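Trodton Community Science Rooms
Monthly walk-through checklist with comments - January
Walked by: Celeste Caldeira and Vignesh Poduval
Rooms covered: prep room, teaching room, back corridor, chemical store

Marks used: OK, FIX (within the month), NOW (same day)

1. Exits and corridors
1.1 Both exit doors open fully from inside - OK
1.2 Corridor clear to full width - FIX
Comment: So much better than last time! The bike is gone and the old display boards are gone. One stack of chairs is left outside the store. Rui Abreu has offered to take them down to the Brenden hall on Tuesday.
1.3 Exit signs lit - OK
Comment: The new sign over the back door is bright enough to read from the far end of the teaching room. Lovely.

2. Eyewash and shower
2.1 Eyewash runs clear - OK
2.2 Weekly flush signed for - FIX
Comment: Two weeks unsigned. Vignesh is fairly sure it was flushed both times, but the card is what we go by. Please sign it while the water is still running.
2.3 Shower pull handle reachable - OK

3. Glassware and bench tops
3.1 Chipped or starred pieces pulled from use - OK
3.2 Broken glass bin less than three quarters full - NOW
Comment: Full to the brim. Swapped during the walk. New liners are on the Frade shelf.
3.3 Rods and stirrers kept off the bare bench - OK
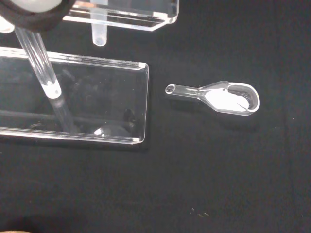
Item 3.3: glass rod and clear tray on black cloth.

Comment: Dark cloth under glass is one of my favorite cheap fixes. Clear glass on a pale bench is so easy to miss with an elbow. Wash the cloths separately and shake them outdoors first, never over the sink.
3.4 Drying pegs sound - FIX
Comment: Two pegs loose on the bottom row. Don't hang the big flasks there until they're glued.

4. Chemical store
4.1 Inventory matches shelves - OK
Comment: 262 containers on the list and 262 on the shelves. First clean match since we started doing this, and I may have cheered. Martim Leitão put in two evenings on it and it shows.
4.2 Acids and bases in separate trays - OK
4.3 Nothing stored above eye level - FIX
Comment: Distilled water doesn't count as a hazard, but a full jug on your head does. Move it down.
4.4 Labels readable and dated - OK

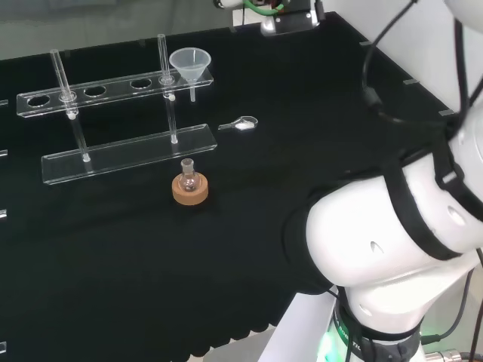 Reading time: 3 min

5. Electrical
5.1 Cords free of nicks and tape repairs - FIX
Comment: The hot plate by the window has tape on its cord. It's unplugged and tagged. Vitória Antunes will fit a new cord or we'll retire it.
5.2 Outlets near sinks trip when tested - OK
Comment: All tripped on the first press and reset with no fuss.
5.3 No power strips plugged into power strips - OK

6. Fire
6.1 Extinguisher gauges in the green - OK
6.2 Fire blanket pull tabs hanging free - OK
6.3 Alarm heard in every room - OK
Comment: Heard it in the store with the door shut, which we could not say before the Sorstead sounder went in. Great upgrade.

7. Housekeeping
7.1 Cloths and mats flat, with no loose edges to trip or snag - OK

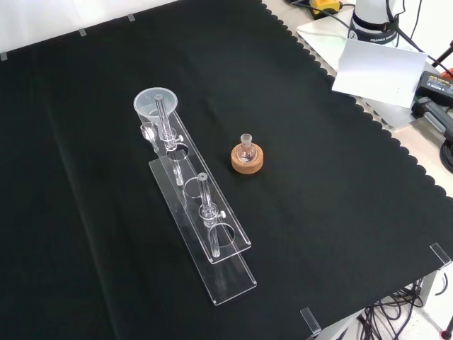 7.2 Floor dry around sinks - OK, though the mat by the second sink is curling and I'd like a heavier one before spring.
7.3 Gloves in all sizes - FIX
Comment: Out of small. More than 40 boxes of large, so please stop ordering large!
7.4 First aid kit complete - OK

Carried over to next month: 1.2, 2.2, 3.4, 4.3, 5.1, 7.3. Initial each one on the door copy when it's done.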